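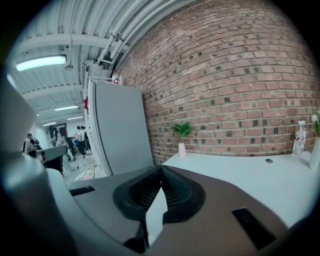
Open day at Avden, Bonivside, Apr 15, 2023. Went for one thing, the hand-held gripper, and how they keep it working day after day. Our own one is a mess and I wanted to steal ideas. Got in early, straight to the bench, stayed there most of the visit. First thing they go over is how the pads close. Two black rubber pads, ribbed on the inside, meeting on a straight seam down the middle with a V notch at the top. That seam is what they care about. If the pads lean or one sits proud, you get a grip that twists whatever you pick up, and every recording after that is a bit wrong. Lower down you can see a sliver of the white table between the pads and that's fine, the gap down there isn't a fault. I'd asked, having spent an evening once trying to close the same gap on ours. Oh well.

The tool is the Damadeo. Camera on it, wide lens, so the pads and the housing are always in view along with half the building. They like that. Pads in view means you can check them from the recording and don't have to pull the tool off anybody.

Morning setup, as I got it down (talking fast, me writing faster):

Wipe the lens. Dry cloth, then look at a test clip on the big screen, not on the phone.

Open and close the fingers 20 times, slowly, by hand. You're feeling for grit. Any scratchy spot and it goes back to the bench.

Pads. Push each one sideways with a thumb. Should not move at all. If it does, screw at the stem, quarter turn, try again.

Shut the fingers on a strip of paper and pull. Has to drag evenly both sides. Paper rips on one side = pad is twisted.

Then the marker check, more on that below.

Whole thing is quick when nothing is wrong. They write it in a paper notebook that hangs off the bench on a string. I flipped through. Mostly ticks. Some swearing.

Pad life. They swap at 1000 grasps for the rubber ones whether they look worn or not, and look at them properly at 400. Wear shows on the tip first, the ribs go shiny, then round, then you start dropping thin stuff. Somebody in our group asked about stretching it and the answer was a flat no, they tried last August and lost a good chunk of recordings to slipping cups. Cheap part, expensive mistake. The tool at the bench had 2258 on the counter, so on its third set, which matched the notebook. Nice to see a counter and a notebook agree for once. Ours never have.

Cleaning is just water and a drop of dish soap, soft brush along the ribs, air dry overnight. No alcohol on the rubber. I have been using alcohol on the rubber for a year.

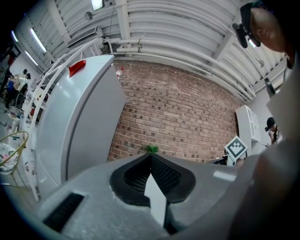 Mesh-texture pads, pale finger plate between them. Square marker held up in front of the cabinet.

Marker check. You hold up the printed square, black and white pattern, tilt it through a few angles, and the software works out where the camera thinks it is. Then compare against yesterday. If the number has moved more than they like, the camera mount has shifted and you redo the calibration before anyone records anything. Diagonal tilts are the usefull ones apparently, flat on tells you very little. They had me try it. Harder than it looks with the tool in one hand, I kept drifting out of view. Head cameras need the same marker check. Strap on, camera sticking out in front on a bracket, and the bracket is the weak point. People knock it on door frames. They tighten it at lunch whatever happens.

Fine mesh pads are for smooth things, glass, plastic bottles. Ribbed for boxes and cloth. I'd assumed one pad did everything. Changing over means a new paper test and a new marker check, no shortcuts, and you write the pad type in the notebook in capitals.

Asked about the slots in the housing. Keep them clear, was the advice, dust sits in there. A dry paintbrush once a week. Never compressed air, it just moves the fluff further in.

Repairs. Two things go wrong with theirs, according to the bench:

Finger gets stiff. Nearly always dirt on the rail. Strip, wipe, tiny bit of grease, back together. They do it on a tray with a towel in it so the screws don't roll off. Didn't write down which grease. Annoyed at myself.

Camera cable. Works loose from the hand moving about all day. They add a loop of slack and a strip of tape right at the exit. Picture drops out for a moment, then comes back, and you don't notice till later when you're going through clips. Fix is to reseat and re-tape, and if it happens twice bin the cable. Don't save it for "spares". We have a whole box of those spares.

Room itself was good. Brick wall, long white table, plants, people wandering through while the tools were in use. Bright, strip lights all along the cieling. Calibration is done at the same spot every time so the light is the same.

Practical stuff: the Lazaridis building, side entrance, ring and wait. Parking is bad. Coffee good. They'll give you a spare set of pads if you ask nicely, I got one ribbed pair.

To do on ours: paper test, paintbrush, throw out the cable box, notebook on a string. And email Avden re the grease.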